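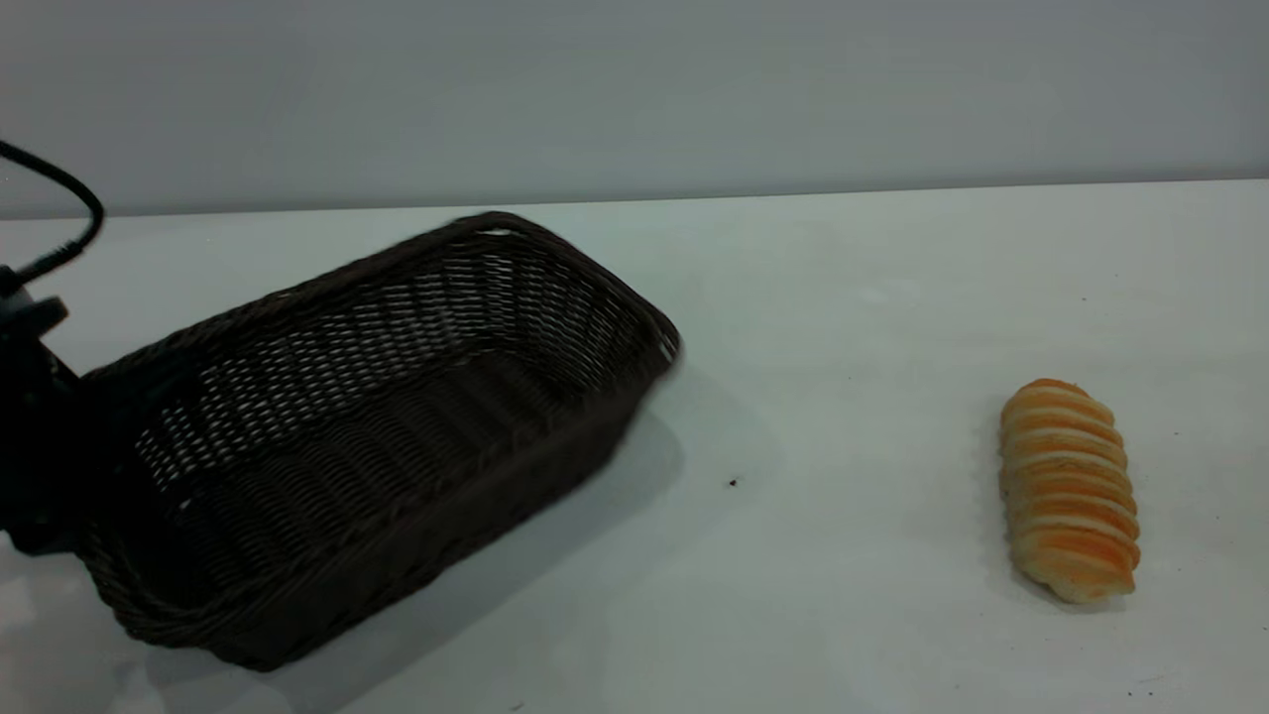

Cleaning and refilling the bread basket. Crumbs work down between the strands of the Sestcombe table basket with daily use, and they should come out before the basket is refilled. Clear a flat surface larger than the basket before you start. Take everything out and set it well to one side, like the roll on the right of the white tabletop, then tilt the basket to work on it. With the basket at an angle you can look straight in at the inner walls, where the small gaps between the woven rows let the light through. A gap that stays dark usually has something stuck in it.

1. Hold the basket upside down over a sink or trash can and tap the base with your open hand.

2. Brush the inside with a dry, soft brush. Follow the rows of the weave. Do the floor last.

3. Wipe the rim and both faces of the walls with a damp cloth. For grease, add 2 drops of dish soap to 400 ml of warm water and wring the cloth out well.

CAUTION: Do not put the basket in a dishwasher or an oven. Do not use water hotter than 60 °C. The strands are synthetic and will lose their shape.

4. Leave the basket upside down on a rack for 30 minutes. Check the underside of the rim, where water collects in the twisted band.

Note: A loose strand can be tucked back with a blunt needle. Do not cut it. If the rim itself has come apart, see Replacement Parts.

Placing the contents

5. Set the basket down on its base and check that it does not rock.

6. Lay a liner in the basket if you are serving anything oily or dusted with sugar. Plain rolls can go straight on the weave.

7. Stand round, flat items on edge, face to face, in a row against one end. Stacked this way they take up little of the floor, and the rest stays free for bread.

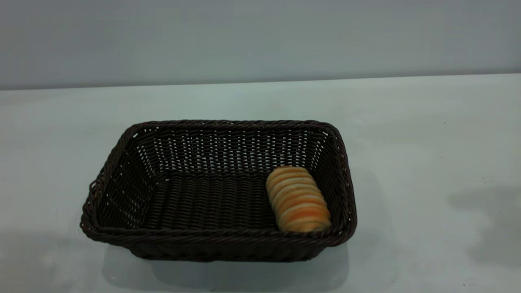 8. Add the rolls last, in a single layer. Keep them below the rim.

Carrying the basket

Use both hands, one at each end. Do not lift a full basket by one side of the rim.

Text revised in November by Joaquim Veloso, Wultton.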